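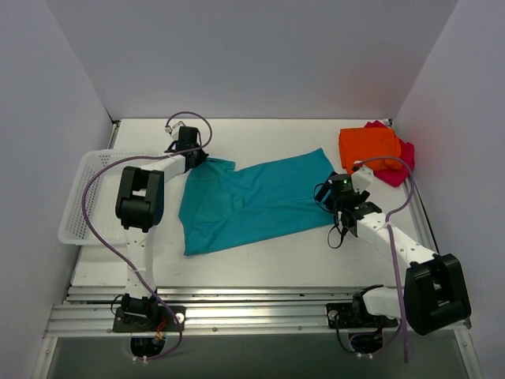 Brullside open day, manipulation lab – notes and questions

Forum: Small Arms and Manipulators > Events and Visits

ferrule_88
Posted in October, 7:40 PM

I went to the Brullside open day this afternoon and took notes in case anyone here is weighing the trip next time. The main hall was mostly conveyors and palletizing, which I skipped. The part I wanted was the two-arm cell at the Stirnarard stand at the back. The job was cloth folding from a basket to a stack, run on a loop with a short talk in between.

Facts as given by the person at the stand, so treat them as stand facts:

Arms are fixed to the near rail, one on each side. Nothing moves except the arms.
Policy is learned from teleoperated demonstrations, 2,000 of them, all on square and rectangular cloths.
Four colors of cloth in the training set. I asked about patterned cloth and was told "not yet."
Control software is Metdale, stock release, with their own node for the grippers.

I stayed for four cycles. Three finished with a stack I would accept at home. On the other one the left arm lost its corner during the spread, and the operator paused the cell and reset the cloth by hand. He did not hide it and logged it as a failure in front of us, which I appreciated.

The spread is the slow part. Once the cloth is flat the fold itself goes quickly.

Happy to answer questions if I wrote it down.

tolerance_stack
Posted 8:02 PM

What was the cycle time? Every report of one of these leaves it out.

ferrule_88
Posted 8:09 PM

I timed one from basket to stack and then my phone rang during the next, so I don't want to post a single number as if it were a measurement. It was longer than a person would take by a wide margin. The stand did not quote a figure and I did not see one on the handout.

nullspace_ned
Posted 8:31 PM

Three out of four with a reset is a weak result for a public demo. A demo cell is the best case. Same lighting, same table, same cloths every time, walls on three sides so nothing in the background changes. I would want to see it run with somebody else's towels.

I also don't see what the second arm buys for small items. A single arm with a table edge and gravity does a decent half fold.

ferrule_88
Posted 8:50 PM

Half fold, yes. Getting from a crumpled lump to something flat with one arm means a lot of regrasps. I watched the left gripper hold a corner while the other side got worked out, and the hold is what keeps the spread from collapsing back on itself. I agree on the towels. I asked if I could put my scarf in and the answer was no.

gantrywidow
Posted 9:14 PM

I was there in the morning session and saw the same cell. Some things the first post doesn't cover.

Cable management was my main interest, as I maintain a pair of arms at work and lose more hours to harness faults than to anything else.

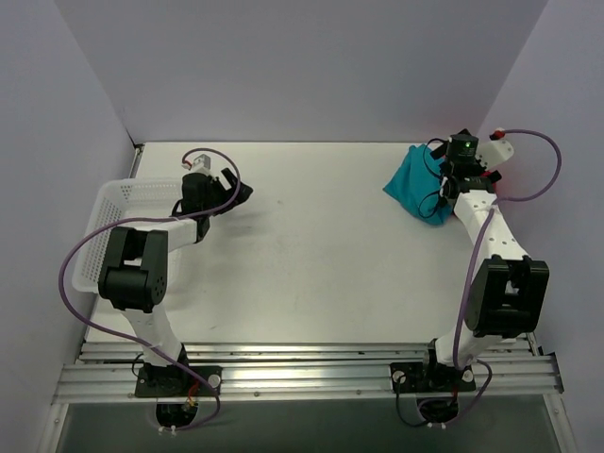 Strain relief on a moving wrist is a trade between slack and snag, and most people pick too little slack because it looks tidier. The cell at Brullside went the other way. With the right arm stretched to the far corner over the teal cloth, the purple cable still swings out in a big loop in front of the wall before it comes back to the forearm and runs down to the base. The left one makes a similar wide loop in front of the basket. There are also thin black loops at the right gripper, and the lower one hangs over the cloth. I would have shortened that one. A fold with any height to it could catch there. The person at the stand said they had not had a snag, but could not tell me over how many hours.

The stacking corner is also close to the limit of what I'd be comfortable with. The forearm has to reach a long way over the table to get there and I would expect placement to be worse at that end. Moving the stack nearer the rail would fix it, though it takes space from the spread.

tolerance_stack
Posted 9:26 PM

The long loops are fine until they get between a camera and the work. Did either of you ask about occlusion?

gantrywidow
Posted 9:33 PM

I asked. The answer was more than one view and the policy is trained with the cables in the images, so it has seen them in most positions. I have no way to check that.

nullspace_ned
Posted 9:41 PM

It will have seen them in the positions they had during the demonstrations. Replace a cable with a stiffer one and find out.

ferrule_88
Posted 9:58 PM

Fair point, and it goes for the table too. I asked whether they had moved the cell between recording and the open day. It had been taken down, driven over and put back up that week. They said they re-ran calibration and changed nothing else.

delta_p
Posted 10:20 PM

Did anyone get a price? The Delorme stand had a two-arm kit last year and would not give one without a call from sales.

gantrywidow
Posted 10:27 PM

Nothing for the cell. Stirnarard had a printed spares list on the counter and the gripper finger set was 600. I didn't note whether that was with or without tax. Delorme had a table this year too but only linear stages on it.

delta_p
Posted 10:34 PM

600 for fingers is steep. I print mine and glue rubber on the tips. They wear out, I print more.

gantrywidow
Posted 10:41 PM

Printed ones work for boxes. For pinching a single layer of fabric off a flat table I have not had luck with mine, they either skate over it or pick up a bunch. If yours manage it, post the file.

delta_p
Posted 10:46 PM

I only do boxes.

nullspace_ned
Posted 10:52 PM

My position stands on the sample size, but I'll go next time. Is there parking?

ferrule_88
Posted 11:05 PM

Behind the hall, free, full by the time I got there. Use the street on the north side. The afternoon session was quieter and you can stand right up at the cell. Bring your own towel and ask them again.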